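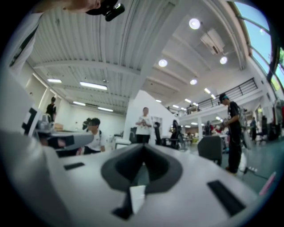

Re: [kurard-club] grippers for Sunday

Hi all, quick one, have to run.

Both Dosto grippers are charged and in the Zomham bag. Left one had a loose marker cube, I retightened it, pls don't pull on it when you pick it up. Sink task is first, then the board. If your starting a new set, show the cubes to the head camera before you move anything.

> On the sink task, do we log the misses too or only the good pickups?
> We're at 42 on the old list and the Guillot rules say 100 for
> the entry. Also who has the spare cables??

Log everything, misses too. Mark them M in the sheet. And no, the old 42 don't count, different finger pads. So 100 new ones, split between whoever shows up. 17 each if six of us come, bit less really. Doable.

Spare cables: bottom drawer, under the tape. I think.

How to hold them, for the new people. Elbows loose, one gripper over the basin, other one waiting by the board:

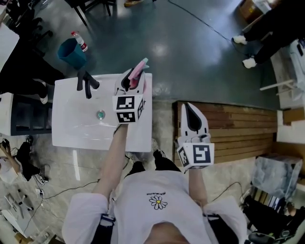
*Sink task, pink piece in the left gripper, right one open*

Keep the idle hand open like that. Half closed messes up the start pose and then somebody has to redo the whole set (me, last time).

Doors at 9. Bring water, and teh sheet if you took it home.

> PS is the entry form in yet?

Not yet. Tonight.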